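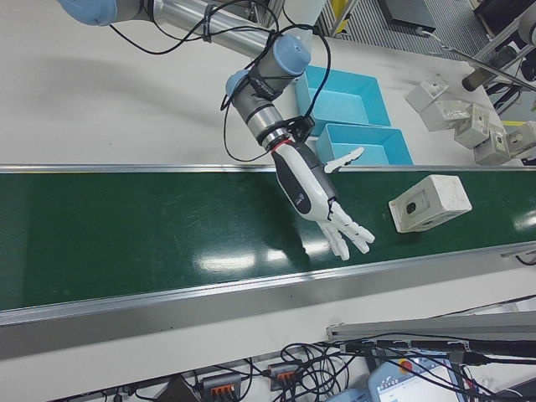

Turno en la nave Skorik

La cinta medía lo que medía y Graciela Arancibia lo anotó otra vez, porque el formulario tenía una casilla para ello. Superficie verde oscuro. Perfiles de aluminio a ambos lados. Rasguños leves, sin profundidad. En «observaciones» escribió: reflejo de las luminarias, no afecta.

El pedido 2355 figuraba a nombre de Saavedra y debía salir en marzo. Lo habían devuelto desde Pitham con una nota de una línea: faltaba una caja. El procedimiento Filtholm preveía el exceso, el daño y la humedad. Para la falta remitía al apartado 82, y el apartado 82 remitía al jefe de turno, que era ella.

Revisó el registro de pesadas. Casi 2000 entradas, todas dentro de tolerancia. Durante 20 minutos comparó la columna de entrada con la de salida y no encontró diferencia. La caja constaba como recibida, constaba como colocada en bandeja y constaba como expedida. En Pitham constaba como inexistente.

Bajó a la mesa. Blanco sobre blanco: las cajas se distinguían del tablero por el orificio oscuro de la cara. Las bandejas celestes seguían una detrás de otra, junto al perfil de la cinta.
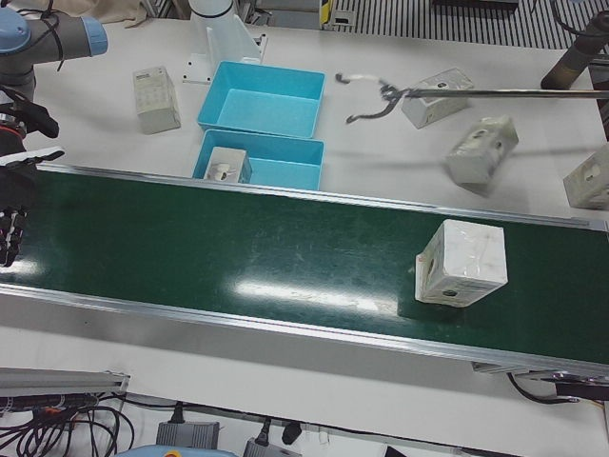
Mesa de clasificación, con la bandeja delantera ocupada y la trasera vacía.

Graciela miró la bandeja trasera más tiempo del que exigía la inspección. Abrió el formulario por la última hoja. Estado de la bandeja: conforme. Contenido: ninguno. Contenido previsto: la casilla admitía doce caracteres y escribió «pendiente».

Firmó, puso la hora y dejó la hoja en la carpeta de Saavedra, encima de otra con el mismo número de pedido, la misma palabra y su firma.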